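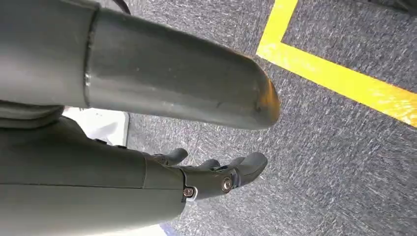 Gusombridge by-election: nominations close Tuesday

Nominations for the vacant Gusombridge seat close at noon on Tuesday. Kauko Salminen has confirmed he will stand as an independent, after nine years on Wivness council. The two main parties have yet to name a candidate.

Salminen opened his campaign at the Bulline hall last week and took questions for an hour, mostly on bus services and the closure of the Wivness court office. He said he would not swap preferences with anyone before the ballot order is drawn.

The seat was decided by 200 votes last time, so postal votes could matter. Applications for a postal vote are open now and can be made online or by phone.

Early voting runs through the last two weeks of August at the Bulline hall - enter from the car park side, as the front steps are being repaired.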